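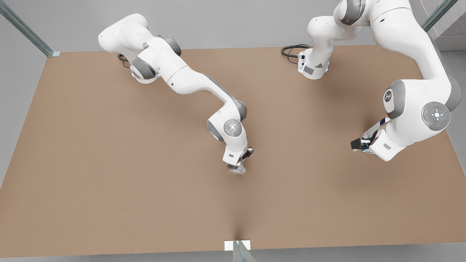
시뮬레이션 화면. 탁자 위의 흰색 로봇 팔 두 대.

2026년 1월 4일
Trikthorpe 구의회 선거 유권자 접촉 기록 정리

Nametti에서 내보낸 방문 명단 335건을 다시 돌렸다. 주소 표기가 제각각이라 같은 집이 두 번 잡힌 경우가 있어서 그것부터 합쳤다. 중복 제거에서 40건이 빠졌다. 동·호수를 붙여 쓴 것과 띄어 쓴 것이 주된 원인이고, 나머지는 성과 이름 순서가 바뀐 것.

방문 결과 칸은 아직 손대지 않았다. "부재"와 "응답 거부"를 같은 코드로 넣은 조가 있다. Duman 쪽 구역이 특히 심함. 원본 종이를 봐야 나눌 수 있다.

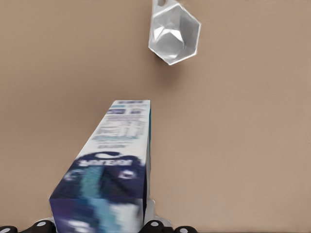

전화 명단은 따로 돌렸고 143건 중 140건이 주소와 맞았다. 안 맞는 세 건은 Zerrin Erdem에게 넘김. 5월 투표 전에 이사한 집일 수도 있으니 지우지 말고 보류로 둘 것.

다음에 할 일: 코드표 다시 쓰기, Jellell 구역 종이 스캔. 합친 파일은 공유 폴더에 올렸고 원본은 그대로 두었다.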